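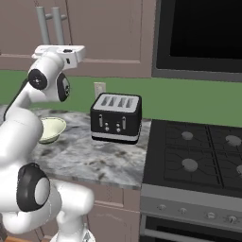
Kitchen arm stopped dead mid-job? Read this first

Updated 24/12/2021 after the Loladum kitchen stall. Quick notes, will tidy up later.

What went wrong: arm was on the toast routine, got near the toaster, threw a joint fault (code 83) and locked up. Femi hit reset. It came back on and went straight for its home position -- by the shortest path, right across the counter. One bowl gone, one lever snapped off the toaster. No one hurt. Could easily have been a hand.

So.

Before you touch reset

- Hit the stop button even if the arm has already stopped. A faulted arm is still a live arm.
- Unplug the toaster. At the wall. Metal fingers and bread slots, you do not want that.
- Gas off at the knobs, check all of them.
- Clear the counter as far as the arm can reach, and then a bit more. Bowls, mugs, knives, dish towels. Dish towels especially, they wrap.
- Kids and dogs out of the kitchen.

Getting it moving again

Use slow mode. Ours is set to 3 percent for the first move after any fault and I don't care how boring it is. Jog the wrist up first, straight up, untill it's well clear of whatever is on the counter. Watch the upper cabinet handles, the hand will hook on a bar handle if you overdo it. THEN swing back. Then home.

Never press Home straight from a fault. That was the whole problem.

If the elbow drops when the brakes let go, stop right there and call Ivan Harasym. Don't prop it up with a broom. (Yes.)

Why it faulted

Crumbs and butter, near enough. Rekha Kartha took the wrist cover off and the seal was gummy, joint was dragging and the load limit tripped. 729 cycles since the last clean, supposed to be done every 200. Nobody had reset the reminder after the February service so it never popped up.

Cleaning

Power off, cloth barely damp, drop of dish soap. Wipe round the joint caps, let it dry, wipe again. No spray cleaner -- it gets in behind the caps. No steel wool on the white parts, it dulls the shine and you'll never get it back. Sensor window on the hand gets a dry lens cloth only.

Stuck toaster lever while you're at it: unplug, cool, tip it over the sink, soft brush. Don't poke around in the slots with a fork.

Log the code and the cycle count on the sheet inside the pantry door. Aminu Adebisi has the spare seals, ask for the Floltaditz kind, the Stukov ones look the same but they're a hair to thick and you'll be doing this all over agian.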